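**Flindach extends spare parts supply for discontinued flat-pack furniture**

22nd February

Flindach will supply replacement fittings for its discontinued furniture ranges for 18 years after the last date of manufacture. The previous period was six years. The change takes effect in March and applies to all ranges sold under the Flindach and Ekinci names.

The parts covered are screws, cam locks, dowels, shelf pins, hinges, feet and end caps. Panels, glass and upholstery are excluded. Orders can be placed by post or through the parts desk, using the item number printed on the assembly sheet. Customers who no longer have the sheet may send the overall height, width and depth of the item, with the diameter and length of one matching fitting.

Fittings will be packed in plain paper envelopes and sent by second-class post. Up to two sets per item will be supplied free of charge. Further sets will be charged at cost, with postage added.

"Most of the requests we turned down last year were for a single screw or foot," said Hatice Kırmızıgül, head of parts at Flindach. "The tooling for these already exists, and the stock takes up very little room."

Threads and hole spacings have been checked against the original drawings by Chalerm Wattanapong, technical manager. Where a fitting has been replaced by a newer type, the envelope will contain a printed note giving the correct driver size and tightening order.

Trade customers should continue to use their existing account numbers. Press enquiries should be addressed to Celina Krajewska at the Flindach press office.

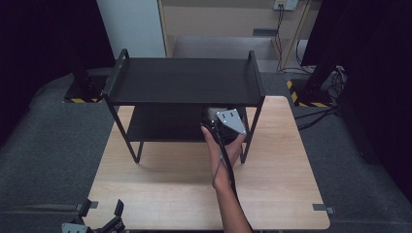
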